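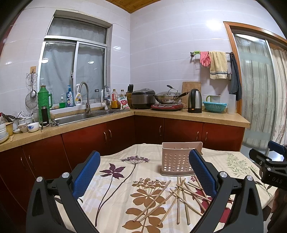 Our branch had been asking to see the Uvetti site at Horklow since the machines went in, and in November they let a small group of us through. I went as one of the kitchen delegates. What follows is for members who couldn't come, and for those at the other sites who have been told they are next.

Uvetti does the washing up for other people. Cafes, aged care homes, a couple of schools and the function centre send their dirty crockery and cutlery out in crates and get it back clean and sorted. The Horklow building used to be a cold store and it still has the heavy doors. You come in through the receiving dock, put on a hairnet and a vest, and walk the same way the crates do.

The wash line itself is not new. It's a long belt machine, loud, and much the same as the one most of us have worked on. The change is at the clean end. Sorting cutlery used to be done by a row of people standing at a bench, picking forks from spoons from knives and dropping them into holders. It is the job everyone starts on and most people want to get off. On the day we visited, half of that bench was gone and two cells made by Mac Giolla were standing in its place, each with an arm behind clear panels. The sorting program is called Flurnow and everybody on the floor calls the cells by that name as well, so you hear things like "Flurnow's stopped again" and have to work out which one they mean.

We watched for most of the morning. Forks and spoons go well. The arm comes down, takes a spoon by the handle, turns it and puts it in the right slot. It's slower than a good sorter and it does not stop for a chat. When a heap is badly tangled it picks at the top, moves something, picks again, and after a few goes it puts on an amber light and waits. A person then opens the hatch, spreads the heap out with a gloved hand, closes the hatch and presses the green button. Much of the sorting job is now this. One of the women on the bench told me she is less tired in the wrists and more tired in the head, and that she would still choose it over the old way.

Chopsticks are the trouble. They are thin and light, they cross over each other and they roll, and the noodle places send back a lot of them. The cells at Horklow can't be trusted with them yet, so they are still sorted by hand at what is left of the bench. The company wants them done by machine by the middle of next year.

This brought us to the part of the visit I hadn't known about. To get better at chopsticks the arms need to be shown how it's done, many times over, and the people doing the showing are Uvetti staff. They hold a gripper in each hand, with the same sort of jaws as the arm has and soft pads on the tips, and a camera records what the gripper sees and does. They scatter the chopsticks on a table, pick them up and stand them in a plastic holder. Then they tip them out and start again. Every one of these runs is checked afterwards, and the bad ones are thrown away.

It isn't done on the factory floor. We were told that recordings made only at a steel bench under the same lights gave them an arm that was good at one steel bench. So they use ordinary kitchens, with tablecloths and rice cookers and the dishes still by the sink. The patterned cloths are useful, apparently, because the program has to learn that a printed flower is not something to pick up. Our group was taken to one of these kitchens after lunch, a short drive from the site, and we were each allowed a turn with the grippers.

I was bad at it. I have sorted cutlery for years and my hands know what a chopstick weighs, and with the gripper none of that gets through. You squeeze and look, and then look again. I got a few into the holder. Others I pinched too near the end, and they swung round and knocked the holder. The woman who works there most days does it without seeming to think, but she told us her first week was like mine and that her forearms ached. She now has a proper rest between sets, after asking for it twice.

Here are the figures the company gave us, as they gave them. A full shift of recording should produce 200 usable runs. The best shift anyone has had is 345. When we visited, the chopstick job stood at 2854 runs accepted, and they would not say how many they think they need. I asked, and was told it depends. I don't think they were hiding anything, but if you are deciding whether to leave the bench for this work you would want to know if it lasts until Easter or for years.

Pay and hours took up most of the meeting at the end. Recording is paid at the bench rate plus a small skills allowance. Travel to the kitchens is paid if you leave from the site, and not if you go straight from home. Several of us said that wasn't right, and the manager wrote it down. There is no bonus for number of runs, and the staff who do the work want it kept that way. They said that when a target was put up on the whiteboard for a while, people hurried, more of their runs were thrown out, and the target was taken down again.

On jobs, we were told that nobody has been let go because of the cells. From talking to people on the floor I believe that is correct as far as it goes. What has happened is that people who left were not replaced. The evening bench crew is smaller than it was and the casual list is hardly being called. If you're a casual, that's a job gone, whatever the company calls it. I said so at the meeting. The answer was that casuals can apply for recording work, and a few have. It is done in the daytime, though, which is no use to the ones who took evenings because of school pick-up or a second job.

Safety. The cells are well guarded and the hatch stops the arm every time it's opened. We saw it stopped a good many times. The floor in front of the hatches gets slippery from the crates, and the mats there had curled up at the corners. That was raised on the spot and someone went off to find tape, which won't hold. We have asked for new mats. The noise is a bit better at the clean end now that there isn't a whole bench of cutlery being thrown into metal bins, and people there said they can talk to each other.

For the recording kitchens, our delegates asked for the following to be put in writing:

A table at a height that suits the person using it. The one I stood at was fine for me and too low for the tall fellow in our group.

Breaks away from the grippers, set down in the roster so people do not have to ask.

A clear rule on what the cameras keep. Hands and arms get recorded, and in someone's kitchen a good deal else does too. The company says faces are removed and sound is not recorded. We'd like to see that in a document.

A way back to the bench, or to another job at the same rate, when a recording task finishes.

They agreed to the breaks straight away and said they would come back to us on the others.

A few smaller things that members had asked me to find out. Yes, you can still wear your own gloves at the bench. No, the cells don't run overnight with no one there, and there is no plan for that at present. The knives with the serrated edge from the function centre are still hand sorted, and the people doing it would like the machine to have those before it gets the chopsticks. I passed that on. The lunch room has been painted and has a new urn. The parking is as bad as ever and you should allow extra time if you're on the next visit.

I'd also say to anyone going to have a turn with the grippers if you're offered one. I understood the recording work a lot better after ten minutes of dropping things than I had from the talk and the slides in the morning.

Notes from the meeting are on the noticeboard at each site, with the list of what was asked and what was agreed. If your site has been told it's getting Flurnow cells, let your delegate know what you have been promised and who promised it, and keep anything you were sent.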